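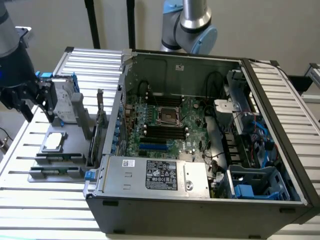

Encyclopedia > Materials > Recovery and reuse > Board recycling

Circuit board recycling is the recovery of metals and usable parts from the flat boards that carry electronic circuits. It is a wonderfully rich corner of recycling, and a single board can hold copper, tin, silver, gold and palladium all at once! Most of the copper lies in thin layers inside the board, while the gold is a very fine plating on contacts and pins. On a desktop computer's motherboard, often green, much of that plating is found around the square processor socket and in the long memory slots. The green itself is only a protective coating, called solder mask, and other colors recycle just as well.

Work usually begins by hand. Batteries come off first, then heat sinks and large capacitors, and any part that still has a working life ahead of it is set aside for testing. Reuse saves far more energy than melting ever could — a fact that recyclers love to point out.

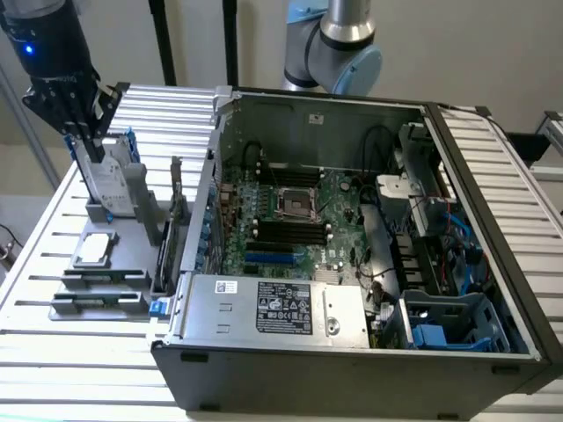
Zuweira Ackah has argued that sorting deserves more attention than smelting, and that a mixed load "throws away half the fun and most of the palladium."

After sorting, the boards are shredded and either smelted or treated with liquids that dissolve the metals. The Grenine process, tried first at Kirniseo, uses 3 baths in a row and returns the copper as clean, bright sheets. Newer methods even put bacteria to work — slow, but marvelous to read about.

See also: Copper refining; Solder; Urban mining

Last updated in May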